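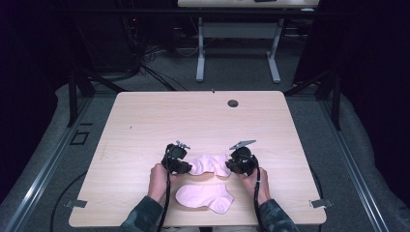 My left gripper keeps losing its jaw reading in the middle of a take and I'm running out of things to blame. We're recording sock folding with a pair of hand-held grippers, and out of 239 takes so far I've had to throw away 13 for the same fault: the jaw width for the left hand freezes at one value for a second or two, then jumps to the right one. The right hand has never done it! What makes me suspicious is the cable. On the left it drops down the inside of my forearm, and when I lift and stretch a sock between the two jaws I turn that wrist a lot more than the other one. Both cables are the same kind, bought in the same order from Stamell. 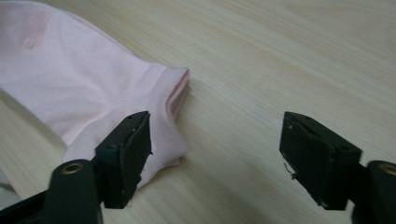
The log doesn't say much, only "width stale, holding last value" and then nothing until it recovers. I've restarted the recorder (we use Irora), swapped the USB ports left for right, and recalibrated both jaws twice. The port swap made no difference, it was still the left hand. I also tried with no sock at all, just opening and closing with my arm still, and got 3,000 clean readings in a row. So is it the cable, or is the sensor dying? I'd rather not open the thing up if I don't have to.

Posted by Zuzana Bartoš, Wednesday, June 15, 2022

kristiansen_fan
Had something like this once and it was the software. Update everything and try again.

Mossback
I'd bet on the cable, or the spot where it goes into the gripper. Clean with your arm still and bad when you twist is pretty classic. Easy test: leave the grippers where they are and swap only the cables, then do a bunch of takes the way you normally would. If the freeze moves to the right hand, bin the cable. If it stays on the left, hold the gripper still and gently wiggle the cable right at the plug while you watch the live width. Mine froze every time I pushed it one way, and it was a loose connector inside.

Whichever it is, give yourself some slack at the wrist and strap the cable a little further up your arm, so the pull lands on the strap and the plug gets left alone. Don't tape it tight to your sleeve, I did that and it just tugged harder when I reached.

Also, please go back through the takes you kept. A short freeze is easy to miss if the jaw wasn't moving much at the time. I found 11 bad ones I'd already passed as good (ugh).

tln_bench
Agree with the cable swap. One thing to add, unplug before you swap. On ours the Florlow hub got confused when we did it live, and both hands dropped out until we power cycled it.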